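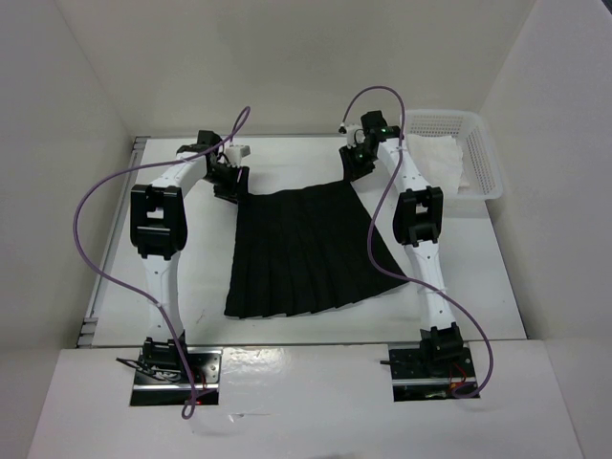 Mirkcombe Pleated Garments - Data Card

November
By the Mirkcombe Textile Records Group

Overview

Mirkcombe Pleated Garments is a reference set covering the handling, folding and storage of pleated skirts. It was compiled by the Mirkcombe Textile Records Group with garments supplied by Emance and Bukhari. The set is intended for persons who write care instructions, catalog costume stock or study how pleated cloth behaves when it is laid out flat.

Contents

The set contains 300 records. Of these, 200 concern skirts and the remainder concern pleated panels and sample lengths. Each record consists of one or more photographs and a short text file. The text file gives the garment number, the color, the pleat type, the state of the garment (spread, part folded, folded or hung) and any remarks by the cataloger.

Garments

Black garments form the largest color group. Pleats are difficult to read in dark cloth, and catalogers were instructed to record a pleat count only where every fold could be followed from waistband to hem. Where this was not possible the field was left blank. A blank field does not mean that the garment has no pleats.

Skirts that flare toward the hem seldom lie square on a table. One side may fall nearly straight while the other runs outward to a point. Such garments are recorded as "spread, uneven" - the term describes the lie of the cloth and is not a remark on its condition.

Folding Terms

"Upper edge" refers to the narrow end of the garment and "hem" to the wide end, whichever way the garment is turned. "Left" and "right" are given as seen in the photograph. A garment is "part folded" once either side has been brought over the other, even if the hem remains open.

Storage Categories

Garments were assigned to one of 5 categories: rolled lengthwise, folded in half, folded in thirds, hung by the waistband, or laid flat in tissue. Categories were assigned by garment and were not changed between sessions.

Known Limitations

The remarks field was introduced after the first 10 records and is empty in those files. Fiber content was copied from garment labels and has not been tested. Hem widths were measured with the cloth at rest - they should not be compared with widths taken from hanging garments.

Access and Corrections

Copies are held in the Semuvex archive. Corrections should be sent to the Records Group with the garment number and the name of the field concerned.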